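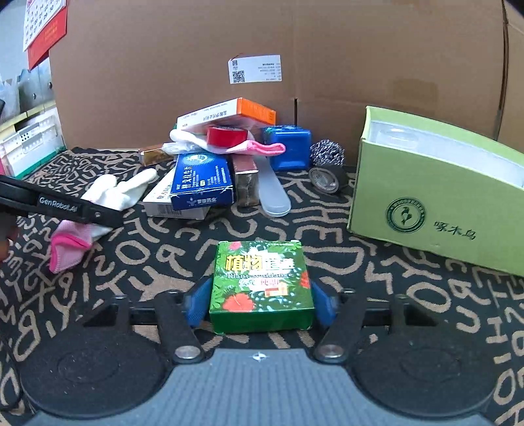

Hand-Guided Teaching Group, Pornbridge Robotics Workshop

How to record a good pick from a cluttered pile

Teaching by hand is my favorite part of robotics! You hold the gripper yourself, do the job the way you'd like it done, and the recording becomes the lesson. No code to write while you're at it, and you get a feel for the task that you never get from a keyboard. This page walks you through single picks from a mixed pile of household stuff, the kind we collect for the Mokis project.

Before you start

Lay out a mat and put the goods on it in a heap. Mix stiff things with floppy ones: medicine boxes, socks, a roll of tape, a scouring ball. A neat row is fine for your first few tries, but go messy as soon as your hands are used to the trigger.

Open and close the fingers a few times with nothing between them. Wipe the rubber pads with a damp cloth and let them dry.

Recording a pick

1. Start with the gripper back from the pile and the fingers wide open. Hold still for one slow breath.

2. Move in along the line you want the robot to take. Smooth beats fast. If you change your mind halfway, stop the take and begin again (we all do it, and a fresh take costs you seconds).

3. Line up the pads with two opposite sides of the item. With a square box like the green one with the red flowers, go for the flat sides and keep the pads level with each other.

4. Close until the item is held, then stop squeezing. Crushed cardboard teaches a crushing grip!

5. Lift straight up a hand's width, pause, carry, set down, open, back away. Keep that ending in the recording. Our early takes stopped at the drop, and the Mokis arm would hang there as if waiting for applause.

Thin and bendy items

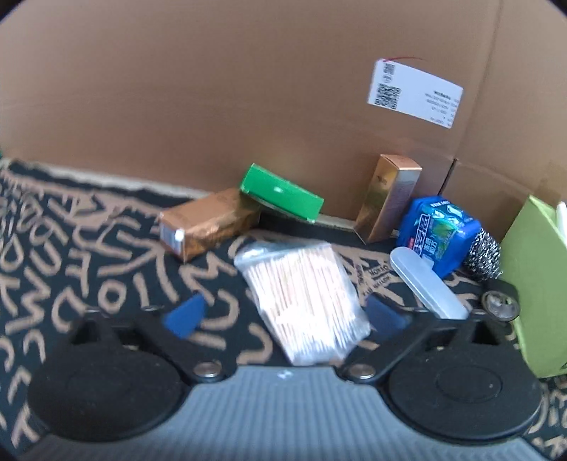 Bags take a different touch from boxes, and I'd give them a session of their own. The contents shift, the plastic slides, and the spot you aimed for may fold away as the pads meet it. Try a clear bag packed with little wooden sticks, laid down on the mat between the blue fingertips, and come in low enough to catch the sticks as well as the plastic. Close slowly, then lift an inch and wait before you carry it anywhere. Clear plastic is hard on the camera too, so record bags at several angles.

How many takes?

More than you'd think, but they go by quickly. Our April set has 2872 takes, 468 of them bags. For a single new item I'd aim for 134 before the first training run. The folks at Goltomham like to wait for 1000, and their results are lovely, so suit yourself.

Saving your work

Name the batch by item type, mark any dropped picks as "drop" and leave them in the folder. The Ververidis sorting script reads that tag and files them separately. Then stir up the pile and go again!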